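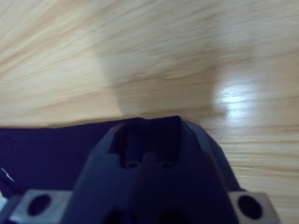 Section 11: Recording Folding Examples on a Two-Arm Station

Last updated: Thursday, March 21, 2024

5 min read

This section applies to Clirnness stations fitted with two arms, a fixed overview camera and a camera at each wrist. It covers the recording of garment examples for the Pradodero learning set. Operators must have completed the arm safety briefing before starting.

11.1 Preparing the table

1. Clear the working area between the arm bases. Only the garment to be handled and any folded items waiting their turn may remain on the table.

2. Check that the cables at each base are clear of the travel of the arms. Do not tie them to the arm itself.

3. Open the Cotach recorder and confirm that all camera views are live. Each wrist view should show the gripper at the bottom and the tabletop beyond it.

4. Enter the garment type and colour in the session sheet. Use the short list supplied with the recorder – do not invent new terms.

Note: Glare on a varnished table is acceptable provided that it does not hide the edge of the garment. Where it does, dim the nearest lamp and leave the camera settings unchanged.

11.2 Laying out the garment

5. Place the garment within reach of both arms. It should not be smoothed flat. Folds, creases and a turned sleeve are wanted, as the system must learn to deal with clothing in the state in which people leave it.

6. Vary the angle of the garment between examples. The collar may point to either side.

7. Raise both grippers above the table before starting the recording.
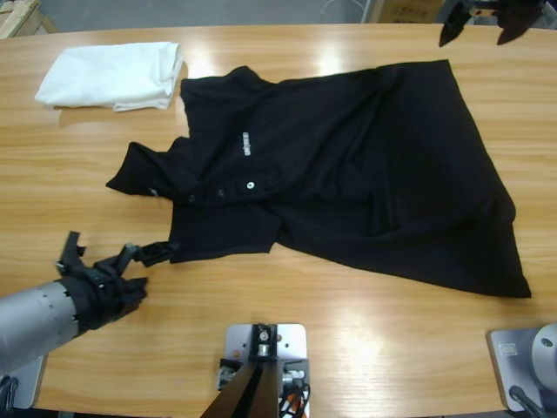
8. Start the recording and wait 2 seconds before moving either arm. The still period is used to line up the camera views with the arm readings.

9. Bring one gripper to the nearest free edge and close it on the cloth. Keep the other arm raised until it is needed. An idle arm left low over the garment will hide part of it from the overview camera.

Caution: Keep hands off the table while the recording light is on. If the garment has to be moved by hand, stop the recording, mark the example as void and begin again.

11.3 Gripping and lifting
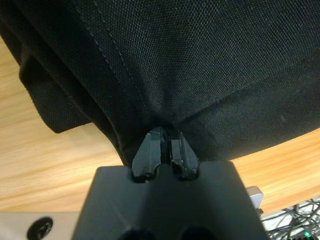 A good grip takes enough cloth to hold and no more. The operator should close the fingers slowly, pause, and then lift at an even speed. Check the wrist view before any long movement. Stitching is a useful guide on dark clothing, where folds are hard to read: a light grey seam running down to the fingertips, with creases spreading out from the pinch, tells the reviewer which part of the garment is held. Where no seam is in view, add a remark to the session sheet.

10. If the cloth slips, do not stop. Return to the garment and take a second grip. Recoveries of this kind are kept and should be labelled "regrip".

11. If the fingers touch the table with force, release, raise the arm and end the example. Report the contact to the shift lead.

12. End each example with both grippers open and clear of the garment.

11.4 Saving and review

13. Save the example before laying out the garment again. The recorder will not accept a new example while one is unsaved.

14. After 30 examples, stop and play back the most recent one in all views. Look for a frozen camera, a missing arm reading or a wrong garment label.

15. Send the batch to the Alemneh store at the end of the shift. A full garment set is 246 examples. Part sets may be sent – they will be held until the remainder arrives.

Questions about labels should be sent to Karlijn Jansen. Faults with the arms or cameras should be reported to Shamim Talpur, and the station must not be used again until the fault has been signed off. The label list will next be revised in July.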